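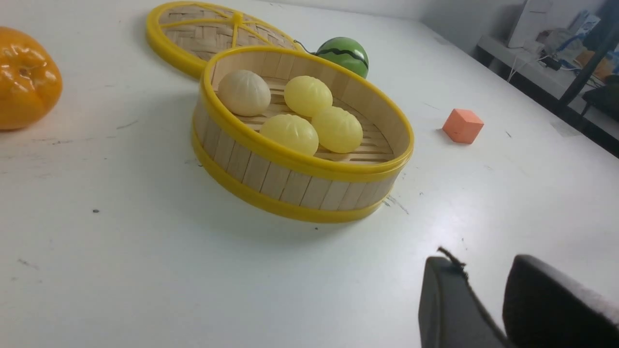 Plavetti: teaching an arm to fill a steamer basket
Final project report, Vollelard College, robotics module
Submitted June 15, 2025

1. What we wanted to do

Plavetti started as a joke about dim sum and became the best thing I have done at college. The goal was to collect a set of good examples of one small kitchen job, then train a policy on them and see whether the arm could do the job by itself. The job is easy to say: pick up each toy bun from the table and put it in the bamboo steamer, leaving everything else alone. There are four buns in the set, one cream and three yellow, and the run is finished when they are all in the basket.

I thought most of my time would go on the training. It went on the examples, and I'm glad it did, as I learned far more there. So this report is mainly about collecting them, with a shorter part at the end on the model.

2. The set-up

We used one arm with a two-finger gripper on a white table against a white wall. I steered it by hand with a leader arm, and Groltum (the recording program our department uses) saved the joint positions, the gripper opening and the video together. We recorded two views. The wrist view is wonderful for the last bit of a grasp and pretty useless for knowing where the basket is once you have turned away from it. The head view is the other way round. Having both in step with each other matters a great deal, and I lost my first afternoon of recording to two clocks that did not agree.

Apart from the buns and the steamer there are things the arm should ignore: a toy watermelon, a toy tangerine, an orange foam cube and a green foam block. The watermelon was the one I worried about most. It is small and round and shiny, which to a camera is a fair description of a bun.

3. Deciding what a good example is

I wrote the rules down before recording anything, then rewrote them twice. The version we kept:

A run begins with all the buns on the table and the gripper open.
One bun at a time, any order.
Let go inside the basket, low down, with no dropping from a height.
If a grasp slips, try again straight away and keep recording.
Knocking the lid or the basket more than a finger's width ends the run.

The fourth rule caused the biggest argument. My first thought was to throw away every run with a slip in it and keep only the pretty ones. But a policy that has only ever seen perfect grasps has no idea what to do after a bad one! It wanders off into a place where it has no examples and just sits there, opening and closing. So the slips stayed in, as long as the person steering put them right.

I also stopped tidying the small objects into the same neat places between runs. Early on I was putting the cube back on the same patch of table every time, and the first test model had simply learned that patch as a landmark. Move the cube and it got lost. After that we shifted things about between batches, and left the lid wherever it was behind the basket unless it was in the way.

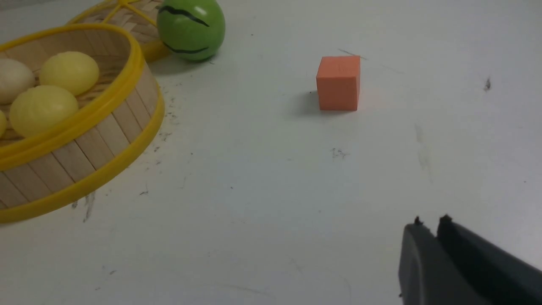

Monique Ferrand thought we should go further and change the lighting as well, and the table covering, and the basket if we could get another one. Her point was that a model trained on one white table learns about one white table. I agree with her, and I'd love to do it, but with one term I chose to vary the positions only and to say so plainly. Anyone using our data should know that the background hardly changes.

4. Recording

The target was 900 good runs. We finished with 820, plus 70 that broke a rule and were set aside. I am really proud of the 820. Steering looks like a game for the first ten minutes and then it gets into your shoulders, and you start to notice how much you normally leave to your fingertips. With the leader arm you feel nothing at all when the bun is touched. You have to watch for it to move.

The hardest bun is the last one. By then the floor of the basket is getting full, and the gripper has to come down into whatever gap is left without pushing its neighbours over. I found that leaving the middle clear and working inwards from the wall helped a lot.

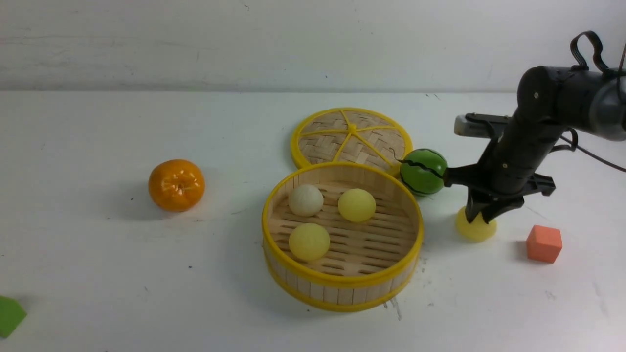 Pace matters too. My early runs are full of little pauses where I was thinking, and the model copied the pauses faithfully. It would hover above a bun, perfectly lined up, for ages. By the second week I could do one bun in 17 seconds without stopping and the runs were much smoother. We kept the slow ones but trimmed the dead time at the start of each, before the arm first moves.

Cables deserve a mention for the next group. A loose loop close to the gripper can drift over the basket rim as the arm turns, and if you don't look for it you will find it in a whole batch of video later. Check the slack at both ends of the reach before starting, and again after any break.

5. Labelling

Each run got a short note: which bun was taken first, whether there was a slip, and who was steering. I nearly left out the last one. It turned into the most useful column we had. Two people steering the same arm make surprisingly different data - I come in from the side and tilt late, and my partner comes straight down. Mixed without labels, the first model tried to do half of each and ended up nudging the bun away. Trained with the steering style as an extra input, it picked one and stuck to it.
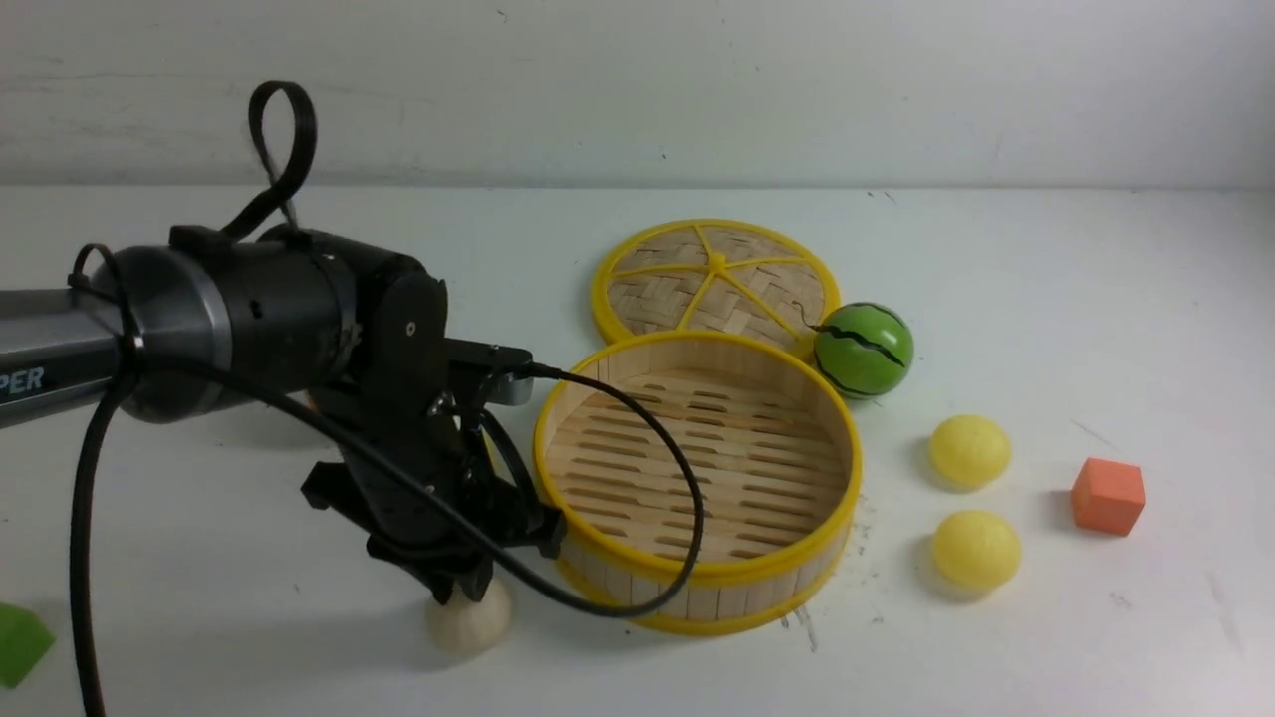
Edileuza Dantas asked whether it wouldn't have been simpler to have one person do every run. Simpler, yes, and the model would probably have learned faster from it. She and I went back and forth on this for a while, and ended up agreeing that it depends on what the set is for. Ours is meant to be shared, so I would sooner have two styles in it, marked clearly, and let the next person choose.

6. The trained policy

We trained on both views using the Ranjbar cluster, which took a night. The policy reliably takes the first bun and usually the second. The third and fourth are shakier, for the reason given in section 4, and sometimes it closes on the edge of the basket. It leaves the watermelon alone nearly every time, and I cheered out loud the first time it went past it.

7. Next

The set goes on the department drive in August, with the 70 rejected runs in a separate folder in case they are useful for teaching a model what failure looks like. I would like to add a second table covering first, then have a go at putting the lid on. The lid needs a completely different grasp and I have no idea yet how to steer it.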